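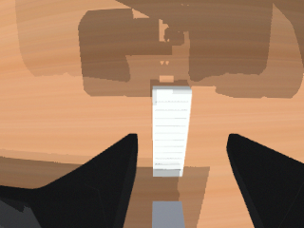

Submitted by Snædís Bisgaard, project lead, Darthorpe Community Reading Room
Progress report no. 2 to the Trosance Fund, Mar 7, 2020

Dear Blandine Courtois,

I send you the second report on our local newspaper archive. In the first report I wrote mostly about the money and the lease, so this time I will write more about the papers themselves.

The main work was the indexing of the Fliltley Observer, the weekly that was printed here until the printer closed. We have now 2,163 issues entered in the catalog. Each entry has the date, the number of pages, the condition, and the names of people in the birth, marriage and death notices. The advertisements are not indexed, as we agreed with you, but the shop names on the front page are.

The condition of the paper is worse than I expected for the later years. The oldest issues were printed on good rag paper and can be turned by hand. The later ones are yellow and break at the fold. Auður Nørgaard has sorted them into boxes by condition, and 11 boxes are marked not to be opened until a conservator has looked at them. We asked for a price from the workshop in Ochoa and are still waiting for the answer.

I must also report a mistake of ours. The first spelling list for family names was made by me, and I put together two families which are not related. A reader found it. The entries were corrected and I have added a note in the catalog so that the old search links still work.

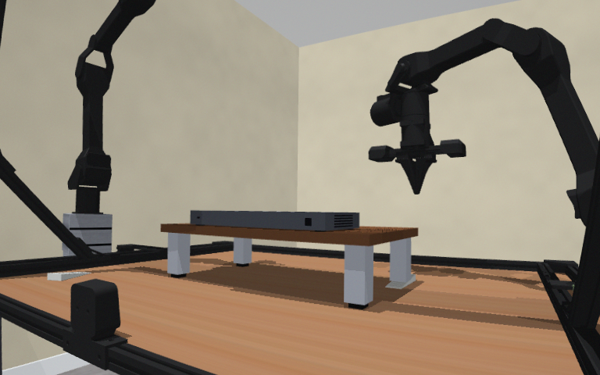

Eun-ji Koo wrote to us after using the index for her own family research, and she said that the death notices were easy to find but the marriage notices often gave only the name of the groom. She would like that the bride's family name is searched too, when the paper prints it. I think she is right. It means going back to issues which are already done, and I come to this under the plan below.

The reading evenings continue in the winter months. People bring their own cuttings and we compare them with the bound volumes. From one such cutting we learned that our run has a gap in the flood year – the volume was bound without three of the issues, and the page numbers hide it because they start again each month. The family let us copy what they had. 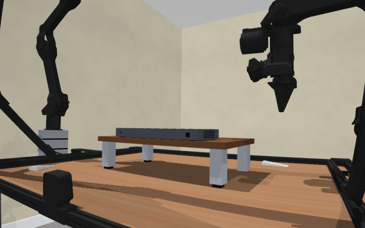
The copies are now kept in a folder next to the volume, with a slip of paper in the place where the issues should be. For the other two missing issues I have written to the county library. They replied that they hold some loose numbers of the Observer but have not listed them, and I may come and look in August.

About the budget. The storage boxes cost less than planned and the tissue and folders cost more, so this line is nearly even. There is 600 left in the travel line, because Ingvar Thorlacius gave me a ride on both visits to Ochoa. I ask your permission to move this sum to conservation. If the rule does not allow it, please tell me and we will keep it for the county library visit.

The catalog is open to the public from our web page. Searching by year works well. Searching by name is slow when the name is a common one, and it sometimes shows the same issue twice. I have described this fault to the company that keeps the page for us and they know the reason, but the repair is not yet done.

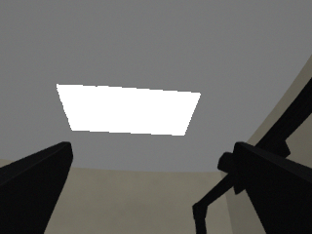 Plan for the next period

First we will go back to the marriage notices and add the names of the brides. After this we continue with the remaining issues, beginning with the ones in fair condition. The boxes marked as closed will wait for the conservator.

I would like also to write a short guide for new readers, with the abbreviations which the paper used. Many of them are not clear today – "inst." and "ult." are asked for every week. Auður has begun a list.

The receipts and the table of hours are sent separately by mail.

With kind regards,
Snædís Bisgaard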